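Trirmont is moving its email, and yes, you have some homework
May 2, 2025

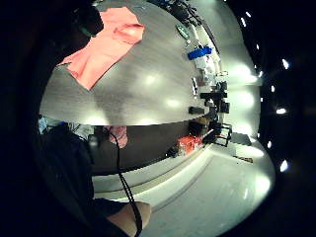
Áine Sheehan wrote in before I'd even finished drafting this, wanting to know if her contact form was going to stop working over the move, and whether she should warn her customers. The form stays up the whole time, Áine! Messages sent through it get saved on the website as well as emailed to you, so even if the email part hiccups you can log in and read them under Inbox.

OK, so the news. If you have a mailbox with us (the kind that ends in your own domain name), it's going to be living on a new mail server by the end of May. We've been on the old one since before I joined Trirmont, and I won't miss it. It's slow to search, it falls over when somebody sends a big attachment, and the spam filter has a real grudge against invoices. I've had three of my own go missing this spring, which made for some awkward phone calls with people who thought I'd forgotten to bill them.

The new setup is called Rullow. We've been trying it on our own mail and on a handful of sites belonging to customers who were kind enough to say yes, and I like it a lot. Search works! You get a calendar that your phone will talk to without a fight. And when something lands in spam by mistake, you can pull it out yourself instead of emailing me to ask where it went (from a different address, usually, with a lot of capital letters).

There are 166 mailboxes to move, so we're doing them in 7 batches. I'll email you two days before yours goes, and the move itself happens overnight. All your old messages come along, folders included. If you have folders inside folders inside folders — Florêncio, I am looking at you — those come too, though they may show up in a different order.

Now the homework part. After your batch goes, you'll need to set a new password. We can't carry the old ones over, they're scrambled on the old server and that's how it should be. Your email will have a link in it that goes to the customer area on our website, where you log in the way you always have. If you get a message asking you to reply with your password, that isn't from me, so please delete it.

If you read your mail in a browser, that's all you have to do. If you use a mail program on your computer or phone, you'll have to change the server name too. Bình Khương has written up the steps for the common ones, with screenshots, and they're in the help pages now under Email. I followed his instructions on my own phone while waiting for a sandwich and was done before the sandwich was. My tablet took longer, but my tablet is old and does everything that way.

A couple of things won't be making the trip. Auto-replies get switched off, so if you have a vacation message running you'll want to set it up again. Same goes for signatures in the browser version. Copy yours into a document somewhere before your date, especially if it has your opening hours in it. Forwarding addresses do come over, and I've checked those by hand because I don't trust anything that has to do with forwarding.

Vilho Kemppainen asked if the price is going up. It isn't, not for mailboxes you already have. New ones ordered after the move will cost 2 dollars a month more than they do today, and you get around 11 times the storage for it. If you were thinking of adding one for a new hire or a seasonal helper, order it this month and it stays at the old rate.

What about people who have their website with us but their email somewhere else? Nothing changes for you and you can go back to your coffee. The one thing I'd ask is that you leave your domain settings alone while all this is going on. If you really do need something changed in there, drop me a line first and I'll do it with you.

The help desk will be open an hour earlier on the mornings after each batch. Ermira Mujić is taking the early shift and I'll be on from nine. Phone is fine, chat is fine, and email is fine too if yours is working. If your batch lands on a terrible day for you — a sale, a big event, payroll — tell me as soon as you get the notice and I'll swap you into a later one.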